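Casting slip for small potteries: a conversation with Emese Takács

15/03/2022

Emese Takács has run the slip room at the Bernbridge pottery since it moved out of the old dairy. She works in earthenware, mostly tableware, and mixes every batch herself. We spoke at her bench while a batch was settling.

Her starting point is water. "People weigh the clay to the gram and then fill the bucket from the tap until it looks right," she said. "I weigh both. If the recipe needs 21 kilos of water, that is what goes in." The deflocculant is dissolved in warm water first and added in two parts, most of it before the clay and the remainder after an hour of mixing.

She measures specific gravity by weight. A 200 milliliter cylinder is placed on the scale, zeroed and filled to the line. "I want 1.76. At 1.70 the molds get soaked and the casts take too long to release. At 1.80 it will not drain cleanly." Viscosity is checked separately, with a flow cup and a stopwatch, and both readings are written in the batch book. The current entry is batch 767.

Asked which fault she sees most often in slip sent to her by other workshops, she named over-deflocculation. The slip pours well, then forms a skin in the bucket and leaves a brittle cast that cracks at the foot. "They add more because the first drops helped. After a certain point each drop makes it worse, and you can't take it out. You add clay and water and start measuring again."

Trimmings go back into the mixer, up to a limit. Norbert Kovács, who makes the plaster molds for the Zornbridge workshop and shares the drying racks, keeps his scrap in separate bins for this reason. "Anything that has touched a chipped mold is thrown away," he said. "A crumb of plaster will blow a hole in the wall after firing." Takács allows one part scrap to three parts new slip and lets the mix stand overnight before she tests it.

Molds are dried at low heat with a fan. Kovács does not let the drying cabinet go above 45 degrees Celsius, because plaster begins to lose strength when it is held much hotter than that. He retires a bowl mold when the seam starts to show on the cast, whatever its age.

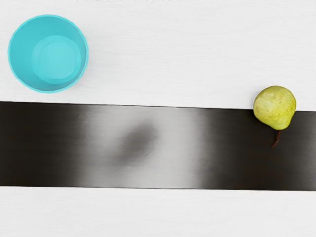

Drain time is the last setting Takács adjusts, and she changes it during the day. The first cast of the morning goes into a dry mold and may need 12 minutes. By the third, the same wall thickness can take 18. "Cut the spare and look at the edge," she said. "The clock gets you close, and the edge tells you when to pour out."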